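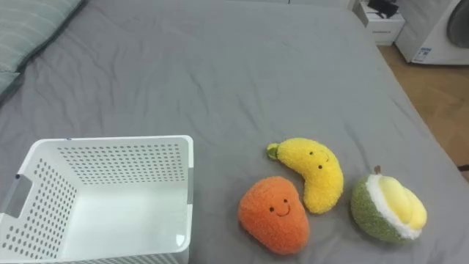 The plush fruit task at Studerden: basket, mango (or so I call it), banana and durian on the bed.

Search this site Enter keyword Go

I had been trying to get a place on the Studerden visit since January, and when Tiina Oksanen wrote to say there was room for one more, I said yes before I had even looked up the trains. Two hours each way, and I would do it again tomorrow!

Studerden is a teaching lab, in the sense that people there teach robots. They work on household jobs, and they do it in rooms made up like small apartments. Room 5, where we spent most of the afternoon, has a bed with a gray sheet and a striped pillow, a wooden floor, and a washing machine over on the far side. After the lobby, with its badge gates and its very serious carpet, it felt like walking into a friend's studio.

The job of the day was putting soft toys into a white plastic basket. There is a durian among them, half open, with pale yellow fruit inside and a fluffy white rim, and I'm afraid I fell for it completely. The banana has a stitched smile. So does the orange one, which I took for a mango, and which half our group insisted was something else.

Iraklis Bakalis runs the sessions and he let us watch a full round before he explained anything, which I liked. The operator, Areti Galanis, sits at a desk behind a glass panel with a controller in each hand, and she looks at a screen showing the view from the robot's head. She looks the job over first, basket and toys, with the arms held back, and then she starts. Reach, close, lift, carry, let go. Every motion she makes is recorded along with the video, and that pair (what the robot saw, what the person did about it) is what the robot learns from later. One round like this is called an episode. They want 1000 of them for the basket task, and the counter on the wall read 209 when we came in.

Then they let us try. I can't tell you how much harder it is than it looks. From the head view everything seems to be right in front of you, and then you close the gripper on plain air because you misjudged the depth. Areti told me to watch the shadows under the toys, and that helped more than anything else. I got the banana on my third try and cheered out loud – the durian I dropped on the floor, twice. Visitors' rounds go into a separate folder, so no robot will ever pick up my bad habits.

I asked why toys, and Iraklis said that fuzzy things with odd shapes are a good test. A banana curves away from you, a durian is fat on one side, and a fabric surface gives when you squeeze it. The sheet gets in on the act too. It wrinkles when a gripper drags over it, and the operators are told to leave the creases alone between rounds, because real beds have them. The toys get moved to a new spot each time and so does the basket.

The other way of teaching is by hand, and we saw that in the next room with a smaller arm they call Faron. No controllers at all! You take hold of the arm itself and walk it through the motion, and the joints remember. Apostolos Lazaridis had us open a drawer with it. It moves with almost no weight, a little like leading someone who is very good at dancing. I found this far easier than the remote setup, and so did everyone else in the group, but Apostolos pointed out that your own body ends up in the camera view unless you stand just so, and that it's slow going with two arms. For the bed tasks they stay with remote control.

We finished with coffee and a talk by Sipho Magagula, who handles the checking. He goes through the episodes and throws out the ones with long pauses or fumbles the operator didn't recover from. He keeps the fumbles that do get recovered, and he was very firm on that point – a robot that has only seen perfect grabs has no idea what to do after a bad one. He showed us a round where the banana slipped and got picked up again from the other end, and the whole table went "ohhh."

A few practical things if you're thinking of going. Groups are small, so write early. Wear flat shoes with light soles, as they ask for quiet in the rooms while recording is on. The Faron station closes at 4 p.m., so do that one first if you have a choice. The café downstairs, Plirilgate, has an excellent cheese pie. I'm hoping to get to the sister lab at Trindade next, where they are doing laundry folding, and Tiina has already put my name on the list.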